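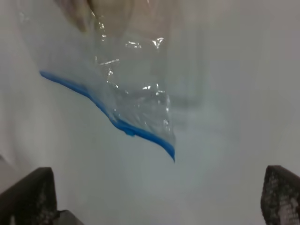 Zip bags for packing – slider or press-seal?
Hastmont Travel & Packing Forum > Luggage and Organising

marlpit22
Posted June 7, 2026
I have become a complete convert to clear zip bags and I need to talk to people who will understand. For our April trip to Flerness I put everything in them. Socks, chargers, swimming things, the lot. You can see straight through to what's inside, you squash the air out, and the whole case closes without anyone sitting on it!

I'm now restocking for the summer and can't decide between the ones with a little slider and the plain press-together kind. I've used both and I keep changing my mind. What does everyone else buy?

tinkettle
Slider, every time. My hands are bad in the mornings and lining up a press seal when I'm half awake is beyond me. One pull and it's done. I've got the big ones for jumpers and the small ones for medicines, and I've been using the same set for two years.

oddsocks_n_all
Press-seal for me, sorry tinkettle! The slider always leaves a tiny gap at the end where it parks. Fine for socks, not fine for shampoo. I had half a bottle of conditioner creep out of a slider bag and into a walking boot.

tinkettle
Was the slider pushed right to the end though? I've carried sun cream in mine for ages with no trouble.

oddsocks_n_all
It was right to the end. I checked it before we left the house because I am that sort of person. I do like them for dry stuff, I just wouldn't trust them with liquids.

Quillback
Whatever you buy, get the ones with a coloured seal. Blue, pink, doesn't matter. With clear-on-clear I can never tell if it's shut, and I can't find the opening in a dim hotel room either. I get the Wouters ones from the market, 22 in a box, and they last me most of the year.

marlpit22
Quillback yes!! The colour makes such a difference. I'd love a different colour for each of us so the kids stop rummaging in my bag for their stuff.

Do you wash yours? I've been turning mine inside out and hanging them over wooden spoons in a jug, which looks ridiculous but they dry beautifully.

Quillback
I wash the ones that have had clothes or toiletries in. Anything that's had raw meat in goes in the bin. Cool water, a drop of washing up liquid, and wipe along the groove with a cloth or it gets gritty and stops gripping.

fenlark
Going to be the grump here. Why not fabric cubes? I bought the Unside set, nine years of holidays, still going strong. No crackling at two in the morning when you're looking for your toothbrush and trying not to wake the whole room.

oddsocks_n_all
The crackling is a fair point.

marlpit22
I do own cubes and I like them for shirts! But I can't see into them, so I end up opening every single one. And you can't squeeze the air out the same way. I roll the bag up from the bottom with the last bit of seal open, then pinch it shut. A fleece goes down to almost nothing – it's so satisfying.

fenlark
And then comes out looking like a crisp packet.

marlpit22
It's a fleece, it shakes out :)

tinkettle
fenlark, I do half and half. Cubes for what I'll wear, bags for anything damp or leaky. Wet swimming costumes in a cube are not nice by day two.

fenlark
All right, I'll give you wet swimming costumes.

Quillback
Also brilliant for jigsaws, if anyone's taking one away with them. Edges in one bag, the rest in another, leave the box at home and just take the lid picture.

marlpit22
Oh that's going straight on the list. I think I'm getting a box of press-seal for toiletries and a box of sliders for everything else. Does anyone know if the Wouters ones come in a size that takes a pair of adult trainers?

Thread views: 528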